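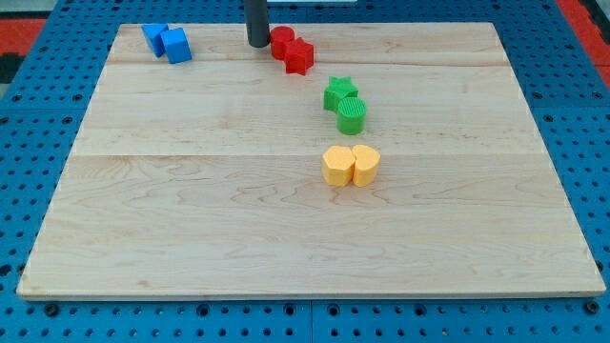

Noonan
Our district office was moved onto the Plirkis compliance tracker in August. I missed the video training. I have 16 action points showing as overdue, but 2 of them were closed by the department before the move. How do I get them off the list?

Jolov
Open the item, choose Status History and upload the closure letter as a PDF. It then goes to the nodal officer for approval. Files over 300 KB are rejected without any message, so check the size first.

Fanano
Same here, we had 91. Ring the helpdesk.

Jolov
The helpdesk can't close items, only reset passwords. If the approval doesn't come through, the nodal officer has to reopen the item and close it again.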